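Counting my own steps for science

2018-08-03

I have taken part in a study. I'd like that noted, as I was once asked to leave a chemistry lesson and have felt shut out of the scientific world ever since.

The study is being run out of the university at Menberg and wants to know whether office workers sleep better if they walk more. I'm an office worker in the sense that I have a desk and resent it. The leaflet asked for adults who were "mostly inactive during the working day", and I have seldom felt so understood by a piece of folded paper.

You get a wristband, a sleep diary and 14 days. The first week you carry on as usual. In the second you add a walk at lunchtime, half an hour of it, at what the instructions call a purposeful pace. I asked for a definition of purposeful and was told "as if you were slightly late". I can do that. I've been training for it all my life. 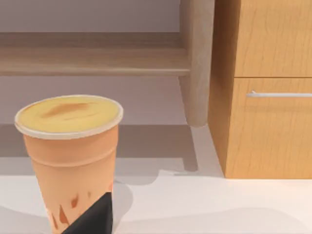

A tall drink with dark bits at the bottom. There was no box for these in the food diary.

The first week was humbling. I'd have guessed I did a respectable number of steps, what with the printer being where it is. On the Tuesday I managed 1,977. That included going back for my umbrella. My best weekday was 2,698 and I can tell you precisely where the extra came from: the lift at work was out and I went to the wrong floor twice.

The sleep diary is where it gets harder. Each morning you write down how long it took you to fall asleep. I have no idea how anyone answers this. Either I was awake and not looking at the clock, as instructed, or I was asleep and in no position to comment. I put "a while" on the first night and the form wouldn't have it, so after that I made what I'll call educated estimates. If a paper comes out saying that people in Bollusberg take twenty minutes to nod off, treat it with caution.

You also have to rate how rested you feel, from "not at all" to "completely". I've been an adult for some time now and have never met "completely". I went for the middle every day until the Sunday, when I'd had a lie-in and felt reckless, and moved one along.

Then came the walking. There's a loop from the office down to the canal, over the footbridge and back past the tyre place, and it takes almost exactly the half hour if you don't stop to look at the heron. I stopped to look at the heron. By the Wednesday I was over 4,000 before two o'clock and had become unbearable about it. I took the stairs and mentioned it. I said the word "cadence" to someone in the kitchen.

One rule was no phone in the half hour before bed, in both weeks, so that the screens didn't muddle things. I kept to it, apart from the night I wanted to know how old herons get, and I confessed to that in the comments section.

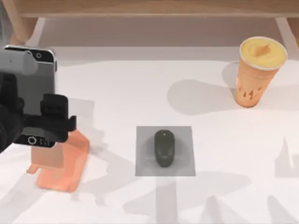
So did I sleep better?

I think so. I'm aware of how little that's worth. I knew which week was the walking week, I wanted the walking to work, and I'd told several people it would. It was also cooler in the second week, and the neighbours at Raltley Court took their dog on holiday. Any one of those might have done it. A friend who did psychology at college says this is the reason they need more than just me, and I took it well.

What I'd like to know is whether it was the walking or the getting out. Half an hour away from the telephone would do wonders for me if I spent it lying on the towpath. I suggested a third week along those lines on the feedback form. I have not heard back.

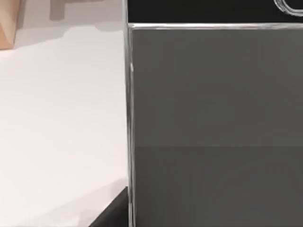 Mostly grey, with a bit of silver trim for cheerfulness.

I took the wristband back yesterday. They plug it in, the numbers come off, and you're given a voucher and a sheet saying when to expect the findings, which will be March at the earliest. I asked whether I'd been a good subject and was told all the data was useful. I've had school reports like that.

I've kept up the lunchtime loop for two days without being watched, so technically it's a habit. The other half of the voucher went on socks. If you live near Menberg and sit down for a living, they still want people, and the forms aren't bad once you've given up on telling the truth about nodding off.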